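Can I reuse plain boxes for a long storage move?

Posted by brandau_j
3,628 views

I'm moving from Vitmont in December and half my things will sit in storage for 14 months. I have a stack of used cardboard boxes with no printing on them. Are they fine to reuse, or should I buy new ones? Mostly books, dishes and winter clothes.
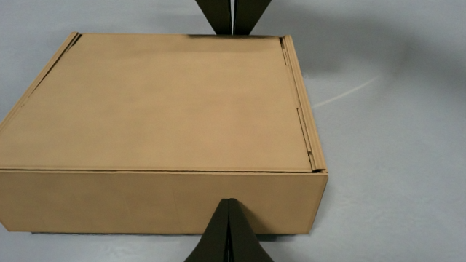
2 min read

Pesonen
Used boxes are fine for clothes and bedding. For books I would buy new small ones. Press on the corners with your thumb, and if they give, put the box in recycling. Tape the bottom seam twice and run one strip across the middle. Fill any space at the top with towels or paper so the lid doesn't sag when something is stacked on it.

Write the contents on two sides. I only marked the tops last time and had to unstack half the unit to find my coffee maker.

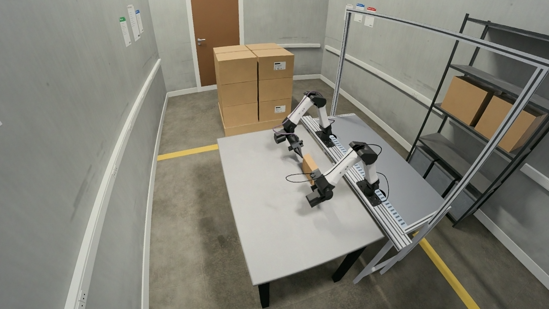 Keep everything off the concrete too. I used old pallets with a plastic sheet over them. Leave a hand's width between the boxes and the outside wall, and put the dishes near the door.

mudach
just buy new, its cheap

tapegunowner
Disagree with the above, new boxes add up if you have a full house. Ask at a liquor store, those are strong and a good size for books.

Check what your storage contract covers. Mine stopped at $3,000 for the whole unit, and that was only with an itemized list.

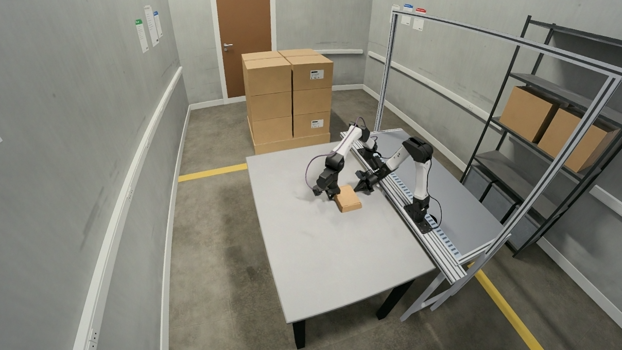
I typed the list up and emailed it to myself before the truck came. Don't store anything with food residue on it, either. Mice will go through cardboard for that.

Last edited 2021-08-16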